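Search the boards Go Advanced

Grasping & Manipulation > Papers and Methods > Nistor floating-object grasp set: does 70 percent mean anything?

pelletpress
Reading the Nistor write-up again after it got passed around at work, and I'm stuck on the same thing that bothered me in February. The method samples grasps on scanned meshes, drops each candidate into a simulator with no gravity and no table, closes the hand, gives the object a shake, and keeps whatever is still between the fingers at the end. They keep 400 grasps per object this way, train a ranker on them, and report that the ranker's top pick survives the shake test 70 percent of the time on meshes it hasn't seen.

Fine. But the test it passes is the same test that made the labels. I don't see one real object picked up off one real surface anywhere in the main text. There's a paragraph near the end that says "transfer is expected" and gives no number.

I ran their released code on the lumpy meshes over the last two evenings and saved some views. Same settings as the write-up, nothing tuned.

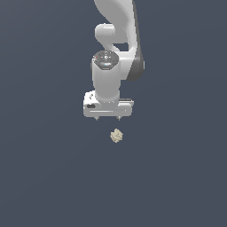 Category: Simulation / Benchmarks

pelletpress
(continuing, the board ate the second half of my post)

What I want from people who have used this: is there any reason to believe the score orders methods correctly? I can live with the absolute number being junk. If method A beats method B in the float test and also beats it on hardware, great, use it. I haven't seen anyone show that.

tallow_and_twine
You're being a bit harsh. The point of floating the object is to take the approach direction out of the question. If you put a table in, half your candidates die because the hand hits the table, and then your labels are about tables. They say this in section 3. You can add the table back as a filter afterward, it's cheap.

pelletpress
I read section 3. "You can add it back" is doing a lot of work. When I added a plane under each object in its resting pose, a big chunk of the top-ranked grasps came from underneath. The ranker loves them. So the 70 is partly 70 percent on grasps you could never do.

tallow_and_twine
How big a chunk?

pelletpress
On the set I ran, 40 percent of top picks. That's my number from my machine with my guess at resting poses, so don't quote it at anyone.

mdunn_bench
I'd quote it. It's more than the paper gives us.

Different complaint from me: contact. These hands are rigid fingers on rigid faceted meshes. The solver finds a couple of points, puts a friction cone on each, and if the cones line up you "hold" the thing. A real lumpy object will roll out of that. Do you have a close view of one of the ones it labels as good?

pelletpress
Sure. Same kind of mesh, fingers on both sides.

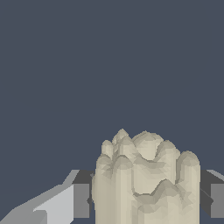
The lumpy mesh between the fingers, close up.

mdunn_bench
OK yeah, so look at how much of it stands up above the fingers. Whether a grasp like that holds depends on where the mass is, and the code gives every mesh uniform density unless you override it. I checked, it's one line in the loader. For a scanned rock that's probably all right. For a shoe or a half-full bottle it's nonsense.

Also that mesh is low-res. I'd bet you get a different label if you subdivide the mesh once and change nothing else. Anybody tried that?

Revska_user
We did, more or less. We took 1000 of their positive labels, smoothed the meshes, reran the same poses. A fair number flipped. I'd have to find the sheet. It was enough that we stopped using the set for evaluation and only use it for pretraining, where noise in the labels hurts less.

tallow_and_twine
Flipped how? Dropped during the shake, or did the fingers start out inside the mesh? Those are really different. If smoothing moves the surface outward a hair you get penetration at the start and the simulator spits the object out.

Revska_user
Fair question and I don't know. We logged pass or fail. I agree that some of them would be the second kind.

tallow_and_twine
Then I wouldn't hang much on it. I keep seeing this with sim benchmarks. People perturb something, the score moves, and they announce the benchmark is broken. Sometimes the perturbation is broken.

mdunn_bench
And sometimes the benchmark is! Which one is it here? The authors could have run this check in an afternoon.

gasket9
Lurker, I do line integration for a packaging outfit, not research. From where I sit the shake is the weird part. What does it match? We accelerate hard in one direction, stop, and let go. We don't wiggle. If something survives a wiggle in six directions I'd guess it survives our move, but we'd also be throwing away plenty of grasps that would have been fine for us.

pelletpress
Good point, and it cuts the other way from my complaint. So the labels could be too generous on approach and too strict on motion at the same time, and the errors cancel into a nice looking number.

Going to number what I think a fair recheck needs, so we can stop arguing in circles:

1. Fix the starting state. Same arm home pose and same hand opening for every trial, written down. The released configs disagree with each other on this and the write-up doesn't say which one made the table. I've been sitting and rendering just the arm from a few configs to see what differs.

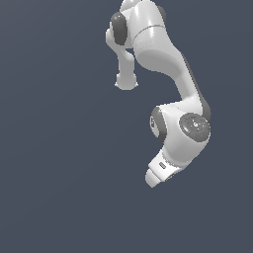 2. Put the arm's reach back in. The published score moves a loose hand with no arm attached. The demo script uses the full arm, the scoring script doesn't. Those are two different tests and only one of them has a number next to it.

3. Run with a plane and without, report both.

4. Report fail types separately. (tallow is right about this and I should have said so sooner.) Starts in collision, never makes contact, slips while closing, drops in the shake.

5. Some hardware. Doesn't have to be much. Take a small subset of printed meshes, have one person run them, and publish the failures too.

gasket9
For 5, please have that person be somebody who didn't write the ranker.

widton_refugee
Used to be at Widton, where we had a version of this in house before Nistor came out. Number 2 on your list is what killed it for us. The loose-hand score looked lovely. Then you ask the arm to get to the pose and the planner either can't or gets there with the elbow in some awful position and no room left to move. We ended up scoring "reachable and holds" as one thing and everything dropped, but it dropped unevenly. Two of our methods swapped places.

pelletpress
That's the result I've been asking about since the first post! Is it written down anywhere?

widton_refugee
Internal slides. I don't have them anymore and couldn't share them if I did. I know how that sounds in this thread.

tallow_and_twine
It sounds like a story about slides.

widton_refugee
Yep. Take it for what it's worth.

wprado
Wagner Prado here. I maintain the Dranano fork, so I've been in this code more than is good for me. I'm not one of the original authors.

A few corrections. The density thing is true in the release and was fixed in our fork, where you can pass a mass file. The home pose mismatch is also true. I opened an issue on it and got a thumbs up and no reply. The shake is in there since an older version where the object could have any orientation relative to gravity, and wiggling it was the lazy way to cover all of them. It was never supposed to match a real move.

What I don't agree with is that the score is circular. The ranker never sees the simulator at test time, it sees points and a pose. Guessing what the simulator will say from points is a real learning problem. It's just not the problem in the title.

pelletpress
I'll take that. "Predicts the simulator" would've been an honest title.

Since you know the full-arm script: how does it decide a trial counts? I ran one of the small meshes with the arm on and it logged a success, and I can't work out what for. As far as I can tell there are three places in the code where the success flag can be set and they don't check the same thing.
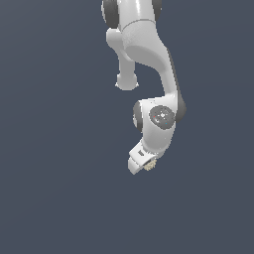

wprado
The success flag in the full-arm script is a distance check and nothing else. It takes the object center and the hand frame and asks if they are within a threshold at the last step. It doesn't ask whether both fingers touch, and it doesn't ask about force. So in your render, with that little tan thing tucked at the lower right tip of the gripper, the flag would come back true for a solid hold and equally true if it's barely hanging on, and I can't tell you from that view which one you've got. Turn on the contact log. In our fork it's a switch, in the release you have to uncomment it.

pelletpress
Oh that's bad. So the demo success count and the scoring script success count aren't even the same measurement.

wprado
Correct. The 70 is from the scoring script, which does check both fingers. So the headline is safe from this one at least.

mdunn_bench
"Safe from this one" lol

Revska_user
Found our sheet. There's a column I forgot about, whether there was overlap at step zero. I'll go through it this week and split the flips the way tallow asked. If most of them are overlap I'll come back and say so.

tallow_and_twine
Appreciated. And for what it's worth I'd still pretrain on this set over anything else that's free. My objection is to the pile-on. Every grasp set I've used has had something like the distance check buried in it.

pelletpress
I'm not telling anyone to delete it. I'm asking that the table stop getting copied into other people's intros as if it were pick rate. I've reviewed two drafts that did exactly that.

I'm rerunning with the plane, contact log on, home pose fixed to the one in wprado's fork. Objects with a clear flat side first, then the lumpy ones, where my resting pose guesses are shakier. Will post counts by fail type whatever they show.

gasket9
Can you throw in a straight-line move and stop in place of the shake on a few? I can give you an acceleration we use.

pelletpress
Send it over. No promises on when.

mdunn_bench
subdivide the meshes while you're in there

Last updated in February, 4:10 p.m.

We use cookies to keep you signed in and to remember your board settings. Accept Manage choices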